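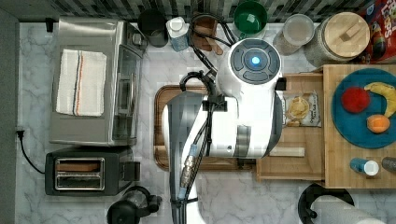
第四章 天然大理石台面的封护与日常养护

适用产品:Leltex 石材封护剂(272 毫升装)、Leltex 中性石材清洁剂、Celtbridge 去渍粉
适用台面:天然大理石,抛光面或哑光面
不适用:人造石英石、不锈钢、防火板、贴了大理石花纹纸的任何东西

如果您翻到这一章是因为台面上已经有了一圈柠檬汁印,请直接跳到 4.6 节。其余读者请从头看起,时间应该还来得及。

4.1 开始之前

大理石的主要成分是碳酸钙,遇酸会起反应。厨房里常见的酸包括醋、柠檬、番茄、红酒、可乐,以及大部分让饭菜好吃的东西。封护剂可以减慢液体渗入石材孔隙的速度,给您留出拿抹布的时间,但挡不住酸对表面的腐蚀。包装盒正面写的是“长效防护”,这四个字由市场部负责,本章由技术部负责。

先确认台面是不是天然大理石。常见的确认方法有三种:

a. 查安装时的合同或石材单。
b. 看花纹。天然石材的纹路不会每隔一段就重复一次。如果您在水槽左边和灶台右边找到了两朵一模一样的云,请合上本手册。
c. 在不显眼的位置滴一滴白醋,等半分钟后擦掉。表面变暗,说明是大理石;同时也说明您多了一个变暗的点,所以请真的选不显眼的位置。

注意:花岗岩也可以使用本品封护,但干燥时间不同,请看第五章。

4.2 滴水测试

新装台面出厂时可能已经做过封护,旧台面也可能比看上去更耐用。先做测试,再决定要不要动手。

1. 台面擦净,晾足一夜。
2. 在三个位置各滴一小摊清水,直径与硬币相仿。建议选水槽边、备餐区和平时没人去的角落。
3. 等待 15 分钟。这段时间请不要把水擦掉。据我们了解,家里总会有人顺手把它擦掉,请提前打招呼。
4. 用干布吸去水分,观察石面颜色。

判断结果:

颜色没有变化:封护层仍然有效,本章可以半年后再看。
颜色略深,十几分钟内恢复:封护层变薄,建议近期施工。
颜色明显变深,久久不退:石材正在喝水,请尽快施工,在此之前请对酱油保持警惕。

三处结果不一致属于正常现象。以最差的一处为准,整块台面一起处理。只补水槽边的做法我们理解,但深浅交界会留在那里,而且每天洗碗都能看见。

4.3 准备工作

盒内物品:封护剂一瓶,无纺涂布两片,丁腈手套一双,滴水测试用吸管一支,保修卡一张。吸管仅供测试使用,请勿放回餐具抽屉。

需要自备:干净的白色棉布四块以上、美纹纸胶带、计时器、能打开的窗户。

为什么一定要白布:有色棉布遇到封护剂可能掉色,颜色会被一起封进石材里。这种效果很持久,是本产品性能的有力证明,不过多数用户并不欣赏。

1. 清空台面。咖啡机、刀架、调料瓶、案板、那盆据说能净化空气的绿植,全部移走。绕着咖啡机涂一圈是行不通的,将来咖啡机总会换一台尺寸不同的。
2. 用中性清洁剂按 1:20 兑水擦洗台面,再用清水擦两遍。残留的洗洁精会让封护剂发花。
3. 沿墙边、水槽边和灶具边贴美纹纸。硅胶密封条不要沾到封护剂,沾到会发黏,几个月后开始吸附面粉。
4. 等台面彻底干燥,通常需要 24 小时。用电吹风加速会造成局部受热,石材里的水分换个地方待着,并没有走。
5. 开窗,关闭灶火和所有明火。封护剂干燥前可燃。

警告:施工及干燥期间禁止在厨房内使用明火。当晚请安排外卖或冷餐,并且不要在刚涂完的台面上拆外卖。

警告:请戴手套,避免接触眼睛。若不慎入眼,立即用大量清水冲洗并就医。带上瓶子,医生会想看成分表。

警告:鸟类对挥发性气味非常敏感。家里养鸟的,请把鸟连笼子一起移到通风良好的其他房间,并在台面完全固化后再移回。猫的问题在 4.4 节第 8 步单独讨论。

4.4 涂布封护剂

施工温度以 15 至 25 摄氏度为宜。北方用户请尽量赶在 10 月供暖之前完成,暖气一开,封护剂干得太快,来不及渗透就结在表面。南方用户请避开梅雨季,原因相反,心情相同。

1. 轻轻摇匀瓶身。不要猛摇,起了泡沫需要等它消下去,而它消得很慢。

2. 在一块手掌大小的隐蔽区域试涂,按下面的步骤走完全程,次日检查颜色。部分浅色大理石封护后会略微加深。如果您不喜欢这个颜色,现在是改主意的最后时机。

3. 将台面在心里划成若干小块,每块不超过半平方米。从离门最远的一端开始,免得最后把自己围在里面,还得趴过未干的台面去拿手机。

4. 将封护剂倒在涂布上,再用涂布抹到石面。不要直接倒在台面上,倒下去的那一点会比周围喝得更饱,留下一枚圆形纪念。

5. 沿同一方向涂开,让石面保持均匀湿润,停留 5 分钟。停留期间如果某处先干了,补涂薄薄一层。

6. 计时器响后,立即用干白布擦去所有未吸收的液体。“立即”的意思是放下手里的东西就擦。超过 10 分钟,残液开始变稠,超过半小时,请看 4.5 节。

7. 换一块干净白布再擦一遍,直到布在石面上滑动没有阻力,侧光看没有油膜。擦完再做下一块。

8. 全部完成后,静置 2 小时,可以轻触;静置 24 小时,可以放轻物;静置 72 小时,恢复正常使用。猫不识字,请关门。如果厨房没有门,可以用纸箱搭一道矮墙,猫会选择坐进纸箱里,这也算解决了问题。

9. 第二遍涂布可在第一遍完成 2 小时后进行。孔隙较多的浅色石材建议涂两遍,致密的深色石材一遍即可。涂三遍不会更好,只会更贵。

用量参考:一瓶 272 毫升的封护剂,最多可以处理 4 平方米致密台面(单遍)。疏松的石材用量会翻倍。如果您用了整瓶还没涂完一个转角,多半是忘了第 6 步,余液都还在台面上。

注意:用过的涂布和棉布请摊开晾干后再丢弃,不要揉成一团塞进垃圾桶。浸了溶剂的布团在密闭处可能发热。本条没有玩笑成分。

4.5 常见施工问题

台面发黏,像刚撤走一场生日聚会
原因:余液没有擦净。处理:在白布上倒少量新的封护剂,擦拭发黏处,约一分钟后旧残液会软化,随即用干布擦掉。听起来像是用问题解决问题,但溶剂确实就是它自己。不要用酒精,也不要用刀片刮。

出现白色雾斑
原因:石材未干透就施工,水汽被关在里面。处理:等两周,多数会自行散去。等待期间可以继续使用台面,也可以用这段时间反省 4.3 节第 4 步。两周后仍在的,请联系客服。

手印
原因:手。处理:同“台面发黏”。

颜色深浅不一
原因:石材本身密度不均,或者各区停留时间不同。前者无法处理,您买的是一块山,它有自己的看法。后者可在一周后整体补涂一遍,把颜色拉平。

气味三天不散
原因:通风不足。处理:开窗,开抽油烟机。喷空气清新剂会得到一种柠檬味的封护剂气味,试过的用户都没有再试。

4.6 污渍与蚀痕

先分清两种情况,处理方法完全不同。

污渍是有颜色的东西进到了石材里面,颜色比周围深。蚀痕是酸把表面的光泽吃掉了一层,颜色通常比周围浅,侧光下发暗,摸起来可能略涩。柠檬汁、醋和香槟留下的多半是蚀痕。红酒比较勤快,两样都做。

处理油性污渍(食用油、黄油、护手霜):

1. 取两勺 Celtbridge 去渍粉,加清水调成花生酱的稠度。请用一次性容器,也请不要真的放在花生酱旁边。
2. 敷在污渍上,厚度约半厘米,四周比污渍多出一指宽。
3. 盖上保鲜膜,四边用胶带贴住,在膜上扎几个小孔。
4. 静置 24 小时。贴一张纸条说明这是什么,本公司不对把它当成腻子刮走、当成面糊煎掉或当成孩子的手工作业交上去负责。
5. 揭开保鲜膜,让粉糊自然干透,再用塑料刮片铲除,清水擦净。
6. 颜色变浅但没有消失的,重复一次。陈年油渍可能需要三到四次,毕竟它进去也花了几年。

处理有机色渍(咖啡、茶、红酒、酱油):

步骤相同,将清水换成 3% 双氧水。仅限浅色石材,深色石材可能被漂白。先在隐蔽处测试。

处理锈渍(铁锅底、罐头底、一直泡在水里的那个螺丝):

本套装无效。除锈产品多含强酸,会在去掉锈渍的同时送您一块更大的蚀痕。请找专业石材养护人员。

处理蚀痕:

哑光面上的轻微蚀痕,可用 Illés 抛光膏配湿软布,以小圈手法打磨一分钟,擦净后观察,最多重复两次。抛光面上的蚀痕需要分级研磨,不建议自行处理。常有人先磨出一小块特别亮的地方,再把旁边磨到一样亮,如此推进,傍晚时分到达冰箱。

禁止使用的民间方法:白醋、小苏打加白醋、牙膏、可乐、钢丝球、“神奇海绵”。小苏打加白醋会冒很多泡,观感极佳,冒掉的那部分里包括您的台面。

4.7 日常使用

切菜请用案板。大理石的硬度低于多数刀具,台面会划花,刀也会变钝,双方都没有赢。

木案板用完请立起来晾,不要湿着平放在台面上过夜。深色木材遇水可能渗出色素,在浅色石面上印出一个轮廓清晰的案板。案板底部若有沟槽或凹面,清洗时也请翻过来看看,那里往往保存着上周的菜。

热锅请放隔热垫。大理石不怕一般的热,怕的是冷热骤变。冬天早晨把滚烫的砂锅直接坐上去,裂纹可能当场出现,也可能客气一点,等客人走了再出现。

酸性液体洒出后,先用布吸,再用清水擦。从中间往外抹会让一小摊变成一大片,这是人的本能,请克服。

每日清洁用温水和软布即可。每周一次,用稀释后的中性清洁剂擦拭,清水过一遍,干布收尾。水质偏硬的地区,水槽周边请务必擦干,水垢在大理石上很难去除,能除水垢的产品几乎都是酸。

下列物品下面请垫托盘:橄榄油瓶、醋瓶、蜂蜜罐、花瓶、洗手液。洗手液瓶底那一圈是我们收到最多的照片题材。

4.8 复涂周期

备餐区和水槽周边:每 6 个月做一次滴水测试。
岛台及使用较少的区域:每年一次。
吧台:取决于您在吧台上做什么,请自行判断。

封护层不会在某一天突然失效,它是一点一点变薄的,因此日历上的提醒比您的印象可靠。开封后的封护剂请拧紧瓶盖,竖放于阴凉处,12 个月内用完。瓶内液体变黄、结絮或闻起来与从前不同时,请停止使用,交由当地危险废物回收点处理,不要倒进水槽。水槽旁边就是您刚涂好的台面。

4.9 保修与联系

封护剂自购买之日起保修一年,凭保修卡及购买凭证办理。保修范围为产品本身的质量问题,不包括:未按 4.3 节晾干、未按 4.4 节擦净、与其他品牌封护剂叠涂、在贴了大理石花纹纸的任何东西上使用。

联系客服前,请准备好瓶底批号、台面石材名称,以及一张在自然光下从侧面拍的照片。正上方开闪光灯拍的照片只能看到闪光灯。

配件及耗材订货号:

封护剂 272 毫升:Leltex 3,532
去渍粉补充装:Celtbridge 1,074
抛光膏:Illés,随附塑料刮片
备用涂布及手套:请向 Cluvton 经销门店查询

订货时请连同逗号前后的数字一起报出。门店系统有时只认逗号后面那几位,上一版手册没有写明这件事,于是不少用户收到了窗帘挂钩。

第五章 花岗岩台面见下页。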